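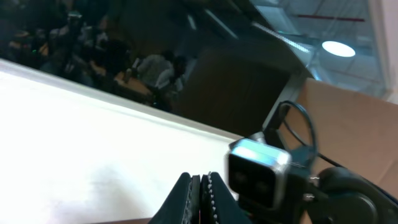 盆底已经钻出根来的君子兰，什么时候换盆最合适？

等花谢了再换，花箭还夹在叶子里的时候先别动它。

列表：Rurnier 窗台植物
主题：Re: 盆底长出来的到底是什么，以及我是不是该剪了它
日期：2025 年 2 月 10 日

各位窗台上的同志：

上一封信问了四件事，我打算回答其中三件半，剩下那半件涉及原发信人和婆家的关系，不归园艺管。为了方便没跟上这条线的人，先把原信引在前头，我删掉了签名和一段关于暖气费的感慨，感慨写得不错，想看的可以去翻存档。

> 大家好，潜水很久，第一次发信。
>
> 家里一盆君子兰，是搬家时别人硬塞给我的，盆是老式的紫砂小盆，估计从到我手里起就没换过。去年秋天开始盆底的洞里往外长白白胖胖的东西，一开始我以为是虫，拿牙签戳了一下，没动，戳破了，出水。后来才想到可能是根。现在它已经把整盆植物顶起来一截，浇水的时候水不往下走，顺着盆沿流到窗台上，再流到暖气片上，家里有一股煮土的味道。
>
> 另外还有一盆吊兰，长得比较疯，土看不见了，全是根。还有一盆虎尾兰，把塑料盆撑成了椭圆形，我觉得它挺开心的，不知道要不要管。
>
> 我在 Undimari 花市买了一袋 Tirnurard 的通用土，店家说什么都能种。又买了一个 Nkuna 的大盆，口径是原来的 2 倍，想着一步到位，省得以后再换。
>
> 所以想请教：
> 一、现在能不能换；
> 二、根要不要剪，剪多少；
> 三、这袋土行不行；
> 四、婆婆说换盆要看日子，她看的日子在下个月，我想这周就换，怎么说比较好。
>
> 先谢谢了。

好，下面正式回。

首先恭喜，你戳破的那个确实是根。君子兰的根是肉质的，白、粗、里头存水，像没长开的豆芽，也像某些人说的“虫”。戳破一根死不了，但伤口泡在湿土里容易烂，所以以后牙签请留给牙。

至于水不往下走，这个症状比根从洞里出来更说明问题。盆里的土年头久了，细的颗粒沉下去，粗的颗粒碎成细的，剩下的空当全让根占了。你浇进去的水在土面上转一圈，看没有地方可去，就从盆沿走了。你的暖气片比你的君子兰喝得多。

换之前可以先过渡一下：整盆连根坐进一盆水里，水面到盆身的一半，坐一刻钟再拿出来沥干，让中间那坨土真的湿一次。别天天坐。肉质根天天泡着就要出事，出事的方式也很有礼貌，先是叶子基部发软，等你发现，底下已经没有几条好根了。 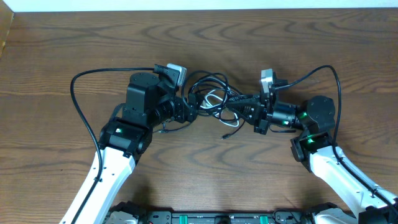 阅读时间：4 分钟（不含引文，不含诸位回信来骂我的时间）

关于时候。

君子兰在北方有暖气的屋子里，冬末这阵子多半在抽箭或者准备抽箭。这时候把它从盆里拔出来，等于在人家结婚当天搬家，不是办不成，就是场面难看。箭会夹住，花在叶子中间憋着开，颜色还行，姿势很委屈。你信里没提有没有花箭，请扒开中间的叶子往下看，有扁扁的一个浅绿色的头，就等花谢。没有的话，三月里屋里开始能开窗了，动手正好。

这样一来，你婆婆看的日子和植物看的日子大概能撞上。第四问就算答了一半。另外那一半，也就是“怎么说比较好”，我的建议是什么都别说，等到三月，然后表现得从善如流。我家阳台上有好几盆东西就是这么活下来的。

吊兰没有这个讲究，只要夜里屋里不冷，什么时候换都行，它自己也不在乎。吊兰是我见过的植物里最不记仇的一种，你把它从中间一刀劈成两半，它当你给它分了家，两边都继续往外甩小崽。

虎尾兰把塑料盆撑成椭圆，这个我同意你的判断，它确实挺开心的。虎尾兰喜欢挤，挤着反倒稳当，放在那儿不管，能撑到盆裂为止。盆裂那天会有一声响，多半在半夜，不要报警。真想换的话，剪开塑料盆比往外拔容易得多，它那个地下茎一节一节横着走，拔的时候受力全在一个点上，拔出来的常常只有叶子，而你已经坐在地上了。

关于盆。

口径是原来 2 倍的那个 Nkuna，盆是好盆，我也有一个，现在里面装着我所有的标签牌和一把锈了的剪子。请不要把小盆里的君子兰直接放进去。道理很朴素：盆大了土就多，土多了水就多，根只占中间那一小块，周围一大圈湿土没有东西去喝，凉凉地在那儿放着，然后变酸。所谓一步到位，到的往往是垃圾桶。新盆比老盆大一圈，手指头能在根团和盆壁之间竖着塞进去，就够了。君子兰要的是深一点，不太在意宽不宽。

我知道大家都想省以后那一次。我年轻的时候也想省。后来发现凡是我为了“省得以后再弄”而多花的功夫，以后都要连本带利地再弄一遍，包括一个我焊死在阳台上的花架，现在洗衣机搬不出去了。

关于土。

Tirnurard 那袋通用土我用过，颜色很漂亮，黑，闻着像新开的茶叶罐。问题是细。店家说什么都能种，这话要从店家的角度理解，他确实什么都能种，种死了你还会回去买。给吊兰可以直接用。给君子兰的话，请掺粗东西进去：松针、粗树皮、颗粒大一点的陶粒或者火山石，家里有什么掺什么，掺到你抓一把攥紧、松手以后它自己散开为止。攥完是个饭团的，再掺。

比例不要问我，我每次都不一样。列表存档里有人贴过一张表，精确到克，后来他自己在下一封里承认秤坏了。

还有一条容易忘：新土上盆之前先弄潮。袋子里的干泥炭是不吸水的，你浇一壶下去它让水原样流出来，表面看着湿了，中间干得能点火。倒在盆里淋点水，翻一翻，过一夜再翻一翻，摸着凉而不粘手就行。

下面说大家最爱吵的那件事，也就是剪根。 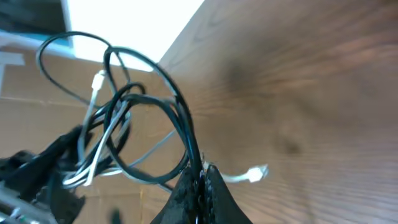
给盘满了的盆脱土，最难的从来都是前面那几分钟，后面反而快。盆好歹敲下来了，手里捧着一个和盆内壁一模一样形状的东西，底下一圈一圈绕得严严实实，这时候人的本能是挑最粗的那根，拽。请忍住。图上那团线：最粗的那根黑的往上走，弯一下，就进了一个大圈，后面跟着一大团，你以为拽的是一根，其实跟着走的是全家。线缆还有一层胶皮护着，拽急了顶多骂两句，肉质根一拽，外面那层皮像袜子一样整个褪下来，剩下里面一根细白的芯，这条根就算报销了。正确的做法很没面子：先放在水盆里泡，泡软了，从最底下最外圈那一层开始，用手指头肚往外拨，拨下来一点土，转一下，再拨。拨不开的就让它缠着。一团根没有义务变成一束根，它在新土里自己会往外走。

要剪的只有这么几种：捏上去是空的；颜色发褐、一碰就流汤的；已经断了一半挂着的；还有从盆底洞里钻出来、回不去了的那几条。最后这种让很多人下不了手，因为看着最精神。可是你总不能为了它把花盆砸了。也可以砸，老紫砂盆如果本来就有裂，裹块布，拿锤子在侧面轻轻来一下，比硬掏省心。你那个盆要是值钱，就别听我的。要是是你婆婆的，更别听我的。

剪刀先拿酒精擦，剪完一盆擦一次。切口抹草木灰、木炭粉或者多菌灵都行，抹什么差别不大，差别大的是抹完以后要晾。君子兰剪过根，放在阴凉通风的地方晾到切口发干，摸上去像纸，再上盆。很多人败在这一步，忙了一下午，满手泥，看着光屁股的植物心里不忍，赶紧给它盖上土，又赶紧浇一壶透水作为慰问。慰问品是致命的。

剪多少？好的不剪，坏的剪完，就是这么多。网上有人主张一律剪掉三分之一来“刺激新根”，我试过，刺激到的主要是我自己。吊兰可以这么干，吊兰怎么都行，吊兰根上那些白胖的小疙瘩是存水用的，剪掉一半它也能过。拿对付吊兰的办法去对付君子兰，是这个列表每年春天死亡人数的主要来源（人数指的是盆数，请新来的不要紧张）。

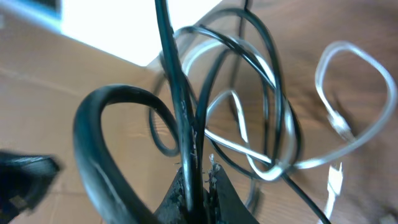 粗的细的，黑的白的，缠在一处。

接着说上盆。

盆底垫一层粗颗粒，铺平就行。中间用混好的土堆一个小土包，把君子兰骑在上面，根往四面披下来，像给它穿一条裙子。然后一边填土一边轻轻拍盆壁，让土自己漏进根和根之间的缝里。不要用拳头捣。我见过拿擀面杖捣的，捣得非常实在，最后那盆植物扶着很稳，站了整整一个春天，一片新叶没出，因为底下是一块砖。

根团中间那个空心最容易漏填。肉质根往外撑，正中间常常有个洞，从上面看不见，浇完水土面塌下去一个坑，那就是了。填的时候拿根筷子，斜着往里引，引到感觉有阻力。筷子是钝头的那种，之前说过了，牙签留给牙。

埋多深：原来埋到哪儿，现在还埋到哪儿，叶子基部那个白色的“假鳞茎”要露在外面。埋深了看着精神，过些日子就从里面开始糊。

第一次浇水，剪过根的，等几天；没剪过的，当天可以浇，浇透，盆底流出来为止，然后把托盘里的水倒掉。倒掉。我在这个列表上打“倒掉”这两个字，估计已经超过 200 遍了，存档有搜索功能，谁闲可以去核对。

换完以后别放太阳底下，也别放暖气片上。原发信人的暖气片看来已经和花盆建立了长期关系，请趁这次机会拆散它们。暖气片上面又干又烤，根刚受过伤，两头夹击。窗台如果正好在暖气片上方，垫块木板，或者往旁边挪一挪。

肥先不要给，等看见新叶尖从中间冒头再说。我知道各位手边都有半瓶别人推荐的生根粉、活力素、芝麻饼水，装在矿泉水瓶里，没有标签，家里人曾经差点喝了。放着吧，它不会过期，它早就过期了。

最后交代几句列表的事。

一，回信请把引文删到用得上的部分。上个月有一封信，正文是“同意”，引文是 336 行，里面套着别人套着别人的“同意”。我理解这也是一种盘根，但邮件是可以剪的，而且不用晾。

二，关于发图。附件请缩小再发，有几位订户还在用单位的老邮箱，一张原图进去，整个邮箱就和那盆君子兰一样，水不往下走了。

三，春天分株交换的帖子照旧在三月开，请自己开新主题，别接在这封后面。吊兰小崽请不要再报名了，去年送出去的比换回来的多，楼道里现在每家门口都有一盆，快递员以为是统一配发的。今年特别缺的是文竹苗和耐阴的蕨，有的请举手。

四，有人私下问我 Undimari 花市后门那家卖颗粒的还在不在。还在，搬到了卖金鱼的旁边，招牌没换，还是写着“渔具”。火山石要挑一挑，袋子底下那层全是粉，回家过一遍水，粉别倒进洗手池。这个我也有经验，经验花了我一次通下水道的钱。

原发信人要是三月换完了，请回来报个信，死活都报。死了的信我们看得更仔细一些，这点还请谅解。

窗台朝北的一个订户

另：刚才去看了一眼我自己的君子兰，盆底也出来两条。我把盆转了个方向，现在看不见了。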